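Hallton Shared Workshop
Building and Keeping a Two-Armed Robot - Course Handout, Session 4
Prepared by Hanna Harasym. Revised 29 June 2025.

Covered in this session: bench layout, cable routing on the arms, gripper checks, and the first tool-handling routine. Read sections 1 and 2 before you come in. Section 3 is done at the bench in pairs.

1. Recap from last session

We finished the shoulder mounts and set the joint limits in software. Trí Nghiêm's group found that their left elbow limit had been saved with the wrong sign, so the arm stopped short going up and ran long going down. If your arm behaves that way, open the limits page and compare left and right. The two sides should mirror each other. Save, power down, power up, and check again, as the controller only reads limits at startup.

The motor supply stays off while anyone has a hand inside the reach of an arm. This applies to the person holding the laptop too.

2. Bench layout

The bench is both our work surface and the robot's. Hand tools go on the pegboard at the back when you are done with them, and the ones used in the exercise go on the tabletop. Keep the long tools apart. Pliers and scissors that touch will drag each other when the gripper closes, and the force reading on the finger motor then means very little.

Pointed tools are laid so that the shaft runs front to back across the table. A screwdriver lying left to right tends to roll when a finger brushes it. Tape rolls stay on the wall until session 6, when we do round objects.
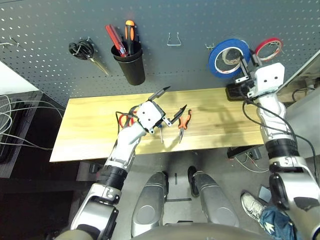 Why does the gripper come down open when it could close partway first?
An open gripper leaves room for error in the position estimate. Our arms are off by a few millimeters at full reach, and a half-closed finger will land on top of the handle and push it into the table. Close only after the height has settled.

Cable routing. Leave a loop at each elbow large enough for the joint to bend fully without pulling the connector. Tie the cable to the outside of the segment, never across the inside of the bend. Kiều Lục's notes from the Zikwood build suggest moving the joint by hand through its full travel with the power off before you cut any ties. Do this. We lost a connector in the spring group by skipping it.

Power strips and adapters go on the floor under the table. Do not run extension cords across the walkway behind the robot.

3. Bench exercise

Work with one partner. One person runs the software and the other stands by the stop button.

Step 1. Load the routine called Surnasetti from the shared folder. Check that the file header says revision 11. Older revisions use the previous table height.

Step 2. Run the left arm to its hover position over the tabletop. Let it sit until the readout stops changing, then write the encoder value for the wrist on your sheet. The reference value is 2553. Anything more than a few counts away means the wrist needs to be zeroed again.

Step 3. Raise the right arm to its parked position. The reference value for that shoulder is 3632. Watch the cable on the way up - if it goes tight, press stop and refit the loop.

Step 4. Lower the left gripper onto one tool, close, lift a hand's width, and set it back down. Repeat with a different tool. Write down any slip and which finger it came from.

Step 5. Park both arms and switch off the motor supply. Put the tools away.

Worksheets go in Lộc Lục's tray by the door. Hằng Ung has the spare finger pads and will sign them out to you. The Bùi pads with the finer ridges fit the same screws, but they are for the September group, so please leave those in the drawer.

For next time: read the chapter on force limits and bring your wrist values.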